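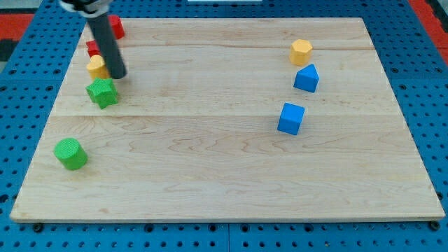

Subject: Re: [bruvmont-wood] maple top, cupped again, help before I give up
From: Bianca Marinescu

Typing this fast, kid pickup soon. Quoting you in pieces so I don't miss anything.

> Hi all, long time reader, second post I think. I glued up a maple top for
> my sister's kitchen island in September. Hard maple from Chiriac, 32 inches
> wide when it was done. Flat as anything on the bench. Brought it in the house
> and within a couple of weeks it cupped, middle went up, edges down. I
> flipped it over, it got better, then it got worse the other way.

Ok so the flipping over and getting better is your answer pretty much. Wood is fine. It's moisture moving on one face and not the other. Where was it sitting? If it was flat down on the island cabinets, or flat on the garage floor, only the top face gets air. Top dries, top shrinks, edges curl up. Flip it and the other side does the same thing. I have done this with three tops now and I teach people not to, so don't feel bad.

You say middle up, edges down – that would be the top face swelling or the bottom face drying. Did you wipe it down a lot? Is there a heat vent under the island? Lots of islands have a toe kick vent. Check that first, get down on the floor with a flashlight. My cousin's had one that was painted over and still blowing.

> I alternated the growth rings like the book says, one up one down. So I don't
> get why the whole thing went as one piece.

Alternating rings doesn't do what people think. It turns one large cup into a bunch of small ones, if the boards are plain sawn and if they dry evenly. When one face is drying faster than the other the whole panel goes together, rings or no rings. I quit alternating years ago unless the faces look equally good. I pick the best face and put it up. Ralf on this list will argue. Let him.

What matters more is that all the boards were at the same moisture when you glued. Chiriac is good lumber but they keep the 8/4 in the open shed and the 4/4 in the heated one (or they did last winter, somebody correct me). If you bought from both piles you had two different woods in one panel basically. Do you have a meter? Pin meter is fine. If not, come borrow the club one, it's in the gray drawer in unit 608, sign the sheet PLEASE. It went missing all summer and was in somebody's truck.

> Finish is one of those wipe on things, the Voto oil. I put 4 coats on the
> top and edges. Underside I did one coat, nobody is going to see it and the
> can was almost empty.

Well there you go. That's the other half of it.

Same number of coats on both sides. Doesn't have to be pretty underneath, doesn't need sanding between, drips are ok. Just the same amount of stuff. And end grain gets more than anything else, I keep going on the ends till it stops drinking. Oil isn't a great vapor barrier anyway so it won't save you by itself but lopsided oil is worse than no oil.

On the Voto – I like how it looks on maple, doesn't go as orange as others. But it's slow. If you put coat two on before coat one is cured it stays kind of gummy under there and you get fingerprints for a month. The can says overnight. In my basement overnight is a joke. I give it two nights in the winter, and I do the thumb test in a corner.

> Can I just screw it down hard to the cabinets and force it flat? My
> brother in law says long screws and be done with it.

No!! Please don't. Well, you can pull it flat with screws, a little, but they have to be able to move. A top that wide in maple is going to grow and shrink across the width by more than you'd guess, and if you pin it at both edges it will split right up the middle in February. Heard one go once at like two in the morning. Thought somebody dropped a pan.

What I would do. Figure eight fasteners, or slotted holes in the cabinet rails, slots running across the grain. Fix it tight along the front so the overhang stays put where your sister wants it, and let the back float. Washer head screws in the slots, snug not cranked. If the cabinets have solid tops then cut a few openings in them so the underside can breathe. Ugly but you won't see it.

> And if I have to start over, how long do you leave clamps on? I took mine off
> after 45 minutes since the bottle said thirty.

45 is ok for a small box. For a top I leave them overnight. The glue is grabbed by then, sure, but it has put water into every joint and the wood right at the line is swollen. If you plane or sand it flat the same day, it shrinks back later and you get those little valleys at every glue line. You can feel them with your nail. Not your problem this time by the sound of it but you will notice it once the oil's on and then you'll notice it forever.

I don't think you need to start over. Try this order:

Take it off the island. Stand it on edge somewhere in the same house, not the garage. Hallway, bedroom, whatever, so air gets both faces. Leave it alone. Two weeks, three is better. Don't put it by the radiator to speed it up.

Check with a straightedge every few days and write it down on painters tape stuck to the edge. I mean write it, you won't remember.

If it comes back most of the way, scuff the underside, get the coats even, let it cure standing up. Then install with slots.

If it doesn't come back, ok, then we rip it. Down two of the glue lines, joint the edges fresh, glue again. You lose maybe a half inch total and nobody will know except you. I can run it through the wide sander at the shop if you can get it there, bring a second person, it's heavier than you remember. Not this Sunday, the dust collector is in pieces and we're waiting on a part. Postis has it marked as out for delivery since forever.

Other thing, you asked lower down about breadboard ends, I cut that bit out by accident sorry. Short answer, they help, they're a pain, and on an island they look weird to me becuase the ends never stay flush with the sides. Proud in winter, shy in summer. On a dining table fine. If your sister likes the look then do it but only glue the middle few inches of each one, and long slots for the outer pegs.

Also batten underneath is an option, two of them, hardwood, slotted again. Cheap and it works pretty good. Check the cabinet drawers clear it before you cut anything. Ask me how long I spent on that.

Oh and cutting on it. If she's going to cut right on the top then skip the battens question and think about whether you want Voto at all, some people prefer plain mineral oil for that, you just have to redo it all the time. Mine gets done whenever it looks thirsty.

Send the straightedge numbers to the list not just to me, Ralf will want to see them too. And whichever of you has the long pipe clamps from the Bruvmont shop, I need them back before the stool class.

Gotta run, will look at the breadboard drawing tonigth if you resend it.

Bianca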